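Workshop Tips: Trying Out Grippers Without Wrecking Your Things

4 March 2019

A few of you asked how I go about comparing grippers when a new one comes in, and whether there's any sense in doing it with ordinary household bits instead of the neat little cubes and cylinders that come in the box. There is! I hardly touch the cubes now. They're lovely for checking that the thing opens and closes, and after that they tell you next to nothing about how it will cope with a mug handle or a bag of rice.

So these are my working notes from the bench at Lididthorpe, tidied up a bit. I've had a Mimico two-finger gripper and a Pelletier one on the go since last year, with a Nollato controller driving both, and most of what follows comes from getting things wrong with that lot. Your kit will differ but the tips should carry over.

Wipe the table first

I know, I know. But a dusty table changes everything. A basket that slides when you nudge it on a clean top will stick and tip on a gritty one, and then you'll be blaming the arm. I use a barely damp microfibre cloth, then a dry one, and I leave the spray polish in the cupboard. Polish builds up in patches and you end up with a slippery bit on the left and a grabby bit on the right (took me most of a week to work that out, and I'd rewritten half my approach angles by then).

If your table is shiny, watch for reflections too. A camera looking low across a glossy top will see a lovely second copy of anything bright, upside down, and some software is very happy to try and pick that up. A sheet of matt drawer liner sorts it, though then you're testing on drawer liner, so do write that down.

Pick objects that annoy you

My test shelf is mostly kitchen stuff. Slotted plastic baskets, a colander, tea towels, a silicone spatula, a butter dish with a lid, a couple of potted plants. Baskets are my favourite. They've got a rim you can pinch, sides that give when you squeeze them, and slots that a thin fingertip can poke into and get stuck. You find out a lot about a gripper from how it lets go of a basket.

Tapered ones are harder than straight ones. When the walls lean in towards the base, flat fingers only touch along the top edge, and if you squeeze harder they ride up and off. Go for the lip. Come down from above with one finger inside and one outside, close gently, and lift a tiny bit before you commit to the full move. If the rim turns outwards into a thick edge you've got something to hook under as well, and a finger with a bit of a point to it does much better there than a big square pad.

Put something in it

An empty basket is a very polite object. Put a weight in it and it starts to misbehave, and that's when you learn something. I began with tins, then went on to plants, and plants are brilliant for this. The weight sits in the pot, the pot can shift about inside the basket, and the leaves stick out just where you'd like your fingers to go.
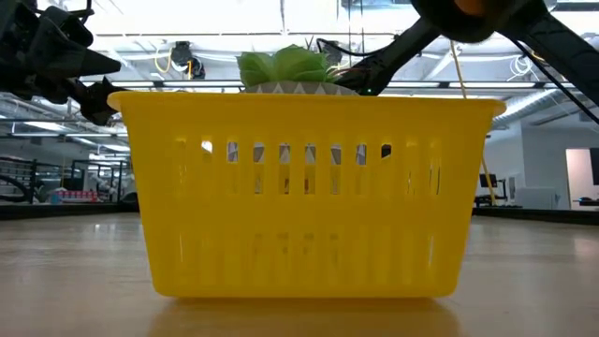 Succulents are the ones to have. They put up with being moved about, they don't need much water, and a fat leaf shows a bruise straight away, so you know when you've come in too close. I tried a fern early on and was picking bits of it out of the joints for days. Don't do ferns. Trailing ivy is a menace too, it gets round the cables.

Water the plant the day before you test, or don't water it at all that week. A freshly watered pot is heavier than the same pot three days later, and if you're comparing two grippers on different days you've changed the load without meaning to. I now keep a kitchen scale by the bench and weigh the whole lot, basket and all, before each session. My standard load is 300 g of plant and pot, and I top it up with a few pebbles when it's dried out.

If you're worried about spilling compost, cover the top with a circle of old tights held on by a rubber band. Looks daft, works beautifully.

One arm or two?

If you've got 2 arms to play with, do all your comparing with one of them first. I was so keen to see a proper two-handed lift that I skipped this, and when the basket tilted I had no idea which side was to blame. Run the left on its own, run the right on its own, swap the grippers over and run them again. It's dull. Put the radio on.

Once you do bring both in, start with them nowhere near each other. Park one well up and back, out of the way, and teach the other one its whole path. Then do the same the other way about. Only after that do I let them both go at half speed, with my hand on the stop button. I did once have the two of them meet above a colander and it made a noise I'd rather not hear again.

For lifting from both ends, tell one arm to lead and let the other be soft about it. If both are stiff and both think they know where the basket is, they'll pull it out of shape between them. Plastic baskets will forgive you a few times. The butter dish didn't.

Cables, cables, cables

More of my failed runs have come from cables than from anything clever. A loop of cable that hangs nicely when the arm is at rest will swing across the work when it moves, and it only takes one snag on a plant or a basket corner to spoil the run. So:

Move each arm to the far end of its reach by hand before you tie anything down, and leave enough slack for that position plus a bit.

Use hook-and-loop ties, the sort you can undo. You will be moving them again tomorrow.

Hang what you can from above. Anything dangling to the table should go down well behind the working area.

Use different colours for different jobs. At mine power is one colour and data another, and I can trace a fault from across the room while I'm waiting for the kettle.

And check the connectors at the wrist every morning. They work loose. The Pelletier's is a fiddly little thing and I've put a dab of nail varnish across the join so I can see when it's turned.

Where to put the camera

I like one camera low and one high. The low one, down near table level, shows you the gap between fingertip and rim, and you can see straight away if you're about to land on the lip instead of either side of it. The high one shows whether you're square on. Neither is much good alone. A low view can't tell you that the gripper is a hand's width behind the basket, and a high one makes everything look as if it's touching.

Do mind your lights. Overhead panels are great for working under and dreadful for cameras if they're in shot, because the exposure drops and all your black grippers turn into one black lump. Fix the exposure by hand, on the gripper, and let the ceiling go white. You're not photographing the ceiling. Bright coloured objects help no end here as well. A yellow basket is a doddle to find against a pale table, where a clear one had me tearing my hair out.

The controller, and how fast to go

The Nollato lets you set the closing force on a scale that goes up to 2000, and I can tell you that I've never had a good reason to go there. I start at 300 for anything that bends and work up in small steps until it stops slipping, then add one more step for luck. Tins and jars want 1000. If you need more than that for a basket, you're probably holding it in the wrong place, so go back and look at the rim again.

Change one thing at a time! I've got a sticky note on the monitor saying so and I still forget. If you alter the force and the speed together and it gets better, lovely, but you've no idea why, and you won't be able to do it for the next object.

Slow on the way in, slow on the way out, as quick as you like in the middle. The letting go matters more than people expect. Open too fast and a light basket hops. Open unevenly and it spins round, and the next pick misses. I open halfway, wait a beat, then open fully and go straight up.

Keeping notes you'll be able to read

A cheap exercise book beats any spreadsheet I've tried, at least at the bench. One page per object. I draw a rough outline and mark where the fingers went, then put a tick, a cross or a squiggle for each go. The squiggle means it worked but I didn't like it, and those are the ones worth going back to. The Mimico had nearly all ticks on tins and a whole page of squiggles on tea towels, and from the ticks and crosses alone I'd have called it a draw with the Pelletier.

Write down the fingertips as well. I wasted a day comparing "the grippers" when one had new rubber and the other had pads worn as smooth as a pebble. A wipe with washing-up liquid and warm water brings rubber pads back nicely, dry them properly after, and if they've gone shiny a light rub with fine sandpaper gives them some bite again. Rubber bands wrapped round bare fingers will do in a pinch, the wide ones you get on broccoli.

Next month's page will be about tea towels, if I can get the Mimico to let go of one. If you've found a good way to pick up a single sheet of kitchen roll, please do write in, I've run out of ideas and nearly out of kitchen roll.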